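Skorkbridge Trade Fair
Exhibitor Liaison Meeting: Minutes
Monday, May 11, 2020, 2:00 p.m., by conference call

Present: chair, floor manager, registration desk lead, finance officer, representatives of Raltmont and Plirwood. Apologies were received from the catering contractor.

1. Minutes of the last meeting
Accepted with one correction. Under item 4, "loading bay 2" should read "loading bay 3."

2. Dates
The hall operator has confirmed that the December booking stands. Exhibitors who paid for the spring dates will have their booth moved over automatically unless they ask for a refund. The refund form is to go on the website this week. Finance asked that refunds be sent to the account the payment came from. Agreed.

3. Booth allocation
The floor plan now has 120 booths, with wider aisles on the north side. 48 are confirmed and paid. Raltmont asked to keep its corner booth by the main entrance. The floor manager said the corner has moved six feet to make space for the one-way entry and will send a marked plan. Plirwood would like to be near Raltmont but not directly across from it. Left with the floor manager.

Lại has asked for a double booth with its own power supply. The electrical contractor needs the load figures before quoting. Registration to write to them.

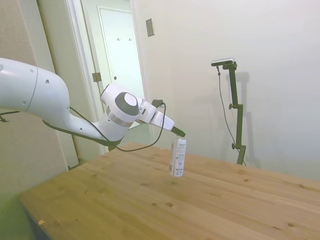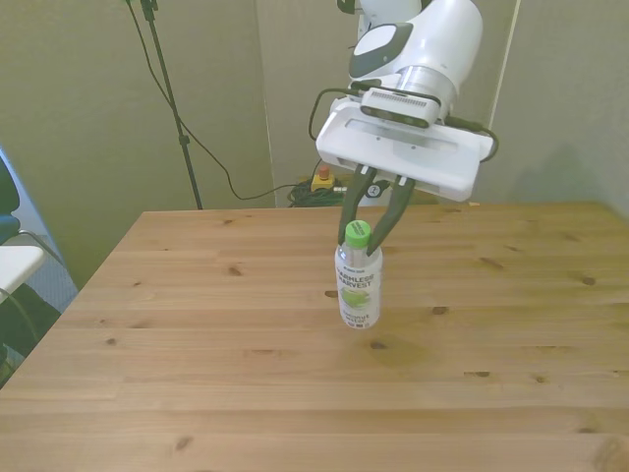

White robotic arm over a light wood table, two views.

4. Fees and deposits
The deposit stays at 50 percent, with the balance due when badges are issued. Plirwood asked whether shared booths could be billed separately. Finance said yes, if both companies sign the booking form. Outstanding deposits from the spring list come to $2,641. Reminders will go out by email first, then by phone.

5. Visitor registration
Online only this year. Badges will be mailed in advance and there will be one help window at the door for reprints. Raltmont asked for scanners to be available for hire again. The old supplier has stopped renting them. Registration is looking for another and will report back.

6. Exhibitor briefing
To be held online the week before setup. Slides should cover unloading times, booth height limits and trash removal. The raffle was discussed and put off to the next meeting.

7. Any other business
Parking passes: two per booth, extra passes at cost. The west gate sign still has the old hall name on it. Floor manager to ask the operator to replace it.

Actions
Finance: refund form, deposit reminders
Floor manager: marked plan, Plirwood booth, west gate sign
Registration: load figures from Lại, scanner supplier

The call ended at 3:25 p.m. The date of the next meeting will be sent by email.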